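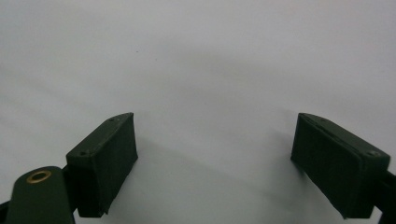 Customers kept asking for a plain work surface with no grain and no pattern, according to Estrella Varela, and they wanted it in a color that would not fight with whatever they set down on it. Skollport is answering with Sevell, a pale gray tabletop for kitchens, craft rooms and home offices.

TRUJILLO, June 5, 2023 - Sevell goes on sale this week at the Skollport showroom and through the company's mail-order desk. It comes in two lengths, 30 and 60 inches, and fits the legs and brackets of the existing Jillavstead line. Owners of a Jillavstead table can order the top alone.

The surface is smooth and plain. Skollport recommends a soft cloth and mild soap for daily cleaning, and a board under anything sharp.

"Small things are easy to find on it," said Ismail Metwally. "I sort screws and buttons on mine."

The first run is 618 tops. A second run is planned for September, with a darker gray added if orders allow. Tops bought before then can be exchanged for the darker color within 30 days of its release.

Press contact: Perla Sandoval, Skollport. Samples are available on request.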